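Protocolo Dromulell

O protocolo Dromulell é um método de coleta e avaliação de demonstrações para manipulação robótica com dois braços, voltado a tarefas em que as mãos têm papéis diferentes e nenhuma delas pode fazer o trabalho da outra. Foi proposto por Ecaterina Oprea e Sivaprasad Kamath no laboratório Farach e ficou conhecido sobretudo pela tarefa de servir chá, que consome a maior parte do artigo original e, segundo os agradecimentos, a maior parte da paciência dos autores.

Origem

O método nasceu de um resultado desagradável. Uma política treinada por imitação para segurar uma xícara com a garra esquerda e inclinar uma chaleira com a direita obteve nota alta na métrica então usada no laboratório, que media a distância entre as trajetórias do robô e as do operador. Ravindran Fernandes, encarregado de assistir às gravações, observou que o robô reproduzia com elegância o gesto de servir mesmo quando a chaleira tinha ficado sobre a mesa. A métrica não fazia distinção entre os dois casos. O episódio é citado na literatura do grupo como "o chá de Thursday", mistura de idiomas que ninguém se deu ao trabalho de corrigir.

Funcionamento

Cada demonstração é gravada por teleoperação e dividida em quatro fases: aproximação, preensão, coordenação e retorno. As fronteiras entre elas são definidas pelo estado dos objetos, e o relógio não entra na conta. A aproximação termina quando as duas garras têm contato estável; se uma chega antes, espera. Essa espera, que os operadores humanos tendem a preencher com pequenos movimentos inúteis, é aparada dos dados antes do treinamento. Versões anteriores aprenderam os movimentos inúteis com notável fidelidade.

As posições iniciais são sorteadas dentro de uma região da mesa, com uma única restrição: o bico da chaleira deve apontar para o lado da xícara. Sem ela, a política precisaria aprender também a girar a chaleira, problema que os autores classificam como "interessante" e deixam para outros.

A avaliação é feita por fase. Uma tentativa só pontua na coordenação se tiver pontuado na preensão, regra que parece óbvia e que custou ao método anterior quase todos os seus sucessos.

Resultados

Com 70 demonstrações, a política completou a tarefa em 30 por cento das tentativas; a mesma arquitetura, treinada sem a divisão em fases, chegou a 7 por cento. A diferença concentra-se na preensão da alça. O artigo informa que o treinamento levou aproximadamente quatro dias e não informa quantas xícaras.

Todos os ensaios relatados foram feitos a seco. Uma versão com líquido é mencionada na seção de trabalhos futuros -- onde permanece.

Críticas

Sepehr Zamani, do grupo Witcombe, argumentou que a restrição sobre o bico elimina justamente a parte difícil e que o resultado diz pouco sobre chaleiras encontradas em liberdade. Oprea respondeu que a objeção era correta e que o grupo Witcombe estava convidado a resolvê-la. Jayson Navarro apontou um problema mais prático: objetos escuros manipulados por garras escuras dificultam a segmentação por cor, e parte dos erros atribuídos ao controle poderia ser de percepção. A revisão seguinte do protocolo passou a registrar os dois tipos em separado.

Variantes

A extensão Panicker acrescenta uma quinta fase, dedicada à recuperação depois de uma preensão falha. Seus defensores a consideram indispensável. Kamath, em nota de rodapé, observa que ela torna as gravações muito mais longas e só um pouco mais tristes.

Ver também: aprendizado por imitação; manipulação bimanual; teleoperação 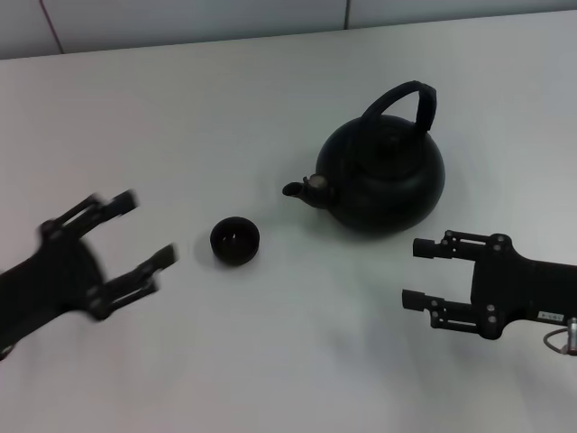 Tarefa do chá: garras abertas junto à xícara e à chaleira, com o bico voltado para a xícara.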